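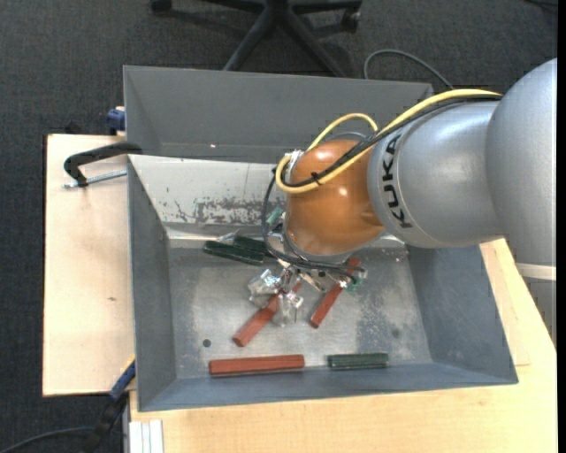 The skirting is on! All of it, in both rooms and down the hall, and I've been walking about the house in my socks admiring it like a fool.

If you've been reading since January you'll know the state of the place when we got the keys. Whoever had it before us had ripped out the original boards at some point and put in that thin, rounded stuff that stops just above your ankle, and then painted it the same magnolia as the walls so that the whole room seemed to melt into the carpet. I hated it from the first viewing. My partner hadn't noticed it at all, and now can't stop noticing everybody else's.

The one bit of the old skirting left was behind the boxing for the gas meter, a piece not quite as long as my forearm, with so many coats of paint on it that the shape had gone soft. I spent an evening with a scraper and a hair dryer on low (I'd tested the paint for lead first, please do the same) and out came this lovely tall profile with a step, a fat curve and a little bead along the top. I took it round three merchants in a carrier bag. Two of them had something "near enough", and it wasn't. The third place, Oretti, out past Drullbridge on the old mill road, had a chap on the trade counter called Jhun Calimlim who turned it over a few times, went off into the back and came out with a sample that matched apart from the bead, which was a shade narrower. I could have hugged him.

They do a softwood version and an MDF one. I went for softwood, mostly for the smell, and I'd go the same way again, though you do have to treat the knots. Two coats of knotting, then primer, then an undercoat, all done with the boards laid across trestles in the garden before anything went near a wall. Painting them flat is so much nicer than crawling along the floor with a brush. The height is 120 mm in their standard range and the old one was 130, so I had a gap of clean plaster to think about where the old line had been. Filler and a bit of patience sorted that, and you'd have to lie down to find it.

Now, corners. External corners get a mitre, everyone knows that. Internal corners I had always mitred as well, and always ended up with a nasty black gap by the following winter. This time I scribed them. You run the first board square into the corner, then cut the end of the second board to the shape of the profile so it sits over the face of the first. It takes a coping saw, a round file and a fair amount of muttering. My first go was dreadful. The second was passable, and by the time I reached the chimney breast I was actively looking forward to the next one – there's a moment when the two pieces slide together and the curve just carries on round the corner, and it's the best feeling I've had with a saw in my hand.

The chimney breast itself is nowhere near square. The alcove on the left measures 825 mm at the back and noticeably more at the front, which I found out after cutting the piece for it, of course. That offcut has become the threshold block by the back door, so it hasn't gone to waste.

For fixing I used screws and plugs in the hall, where the wall is solid, and grab adhesive plus a few pins in the rooms with plasterboard. Hồ from next door lent me his long spirit level and then stayed for most of the afternoon holding the other end of things, and we got the whole of the front room done before tea. The floor dips towards the bay window, so I kept the top edge level as far as I could and scribed the bottom to the boards with a pencil and a little block. Caulk along the top, wiped with a damp finger, and filler over the screw heads.

Top coat next weekend. I've got it down to two off-whites from the Gotatus chart and have painted both of them on the same length under the window, where they look identical until about four o'clock, when one of them goes slightly green. I think I like the green one.

After that it's architraves, and I already have my eye on a profile with a matching bead. If anyone has a good way of dealing with a door lining that leans into the hall at the top, please leave it in the comments, as mine leans a lot.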